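Zoltwood Schools Partnership
Finance and Resources Sub-Committee
Minutes of the August meeting

Held in the Board Room, Zoltwood Upper School. The meeting opened at 4.30 pm.

Chair: Brendan Dunne
In attendance: Head of Finance; Head of Estates; headteachers of the Upper School, Bunance Primary and Trujillo Road Primary; Clerk.

1. Apologies and declarations of interest
Apologies were received from the staff member representative and accepted. The headteacher of Bunance Primary declared an interest in item 5. It was agreed that she could remain for the discussion but would not vote.

2. Minutes of the previous meeting
Approved as a correct record, subject to the following amendment: in item 7, "capital reserve" to read "revenue reserve". All actions were closed except the review of lettings charges, carried forward.

3. Funding position for the coming year
The Head of Finance presented paper FR/A. The per-pupil allocation had been confirmed at a rate 2 per cent below the planning assumption. Pupil numbers at the Upper School were in line with forecast. Numbers at Trujillo Road were lower than forecast in Reception and Year 3, and the lagged effect would fall in the following year.

The Chair asked whether the teachers' pay award was covered. The Head of Finance replied that the grant met the award for teaching staff only. The support staff award was unfunded and would be charged to the general budget.

Members asked for the deficit to be shown before and after the use of reserves in all future papers. Agreed.

4. Budget options
Three options were tabled. Option 1 (no change to staffing, full use of reserves) was rejected as it would take reserves below the level set in the policy. Option 2 (vacancy freeze on non-teaching posts, with a termly review) was supported in principle. Option 3 (shared leadership across the two primaries) was deferred pending legal advice on the contracts concerned.

Resolved: that Option 2 be recommended to the full Board, with posts required for statutory support of pupils with special educational needs exempt from the freeze.

5. Class structure, Bunance Primary
Paper FR/B proposed mixed-age classes in Years 5 and 6. The headteacher reported that 50 responses to the parent consultation had been received, and that the main concern raised was preparation for the Year 6 tests. Maths and English would be taught in single-year groups each morning. The proposal was approved for one year.
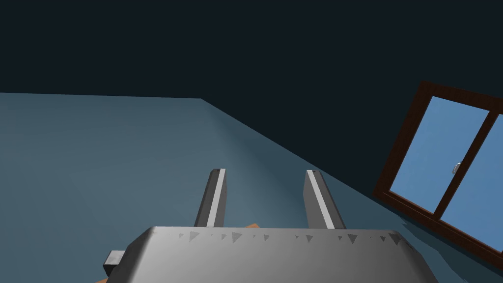
6. Contracts
The Jidex payroll contract ends in the spring. The Head of Finance advised that notice must be served before the end of the autumn term if the Partnership wishes to go out to tender. Members noted that late corrections to term-time-only pay had continued. Resolved: to serve notice and obtain fresh quotations. Jidex may bid.

The cleaning contract was extended on existing terms.

7. Any other business
The Head of Estates reported that the boiler inspection at Trujillo Road was complete and the certificate had been filed.

Actions
Head of Finance: revised deficit table to the Clerk; notice to Jidex.
Head of Estates: lettings charges paper.
Clerk: legal advice on Option 3.

The meeting closed at 6 pm.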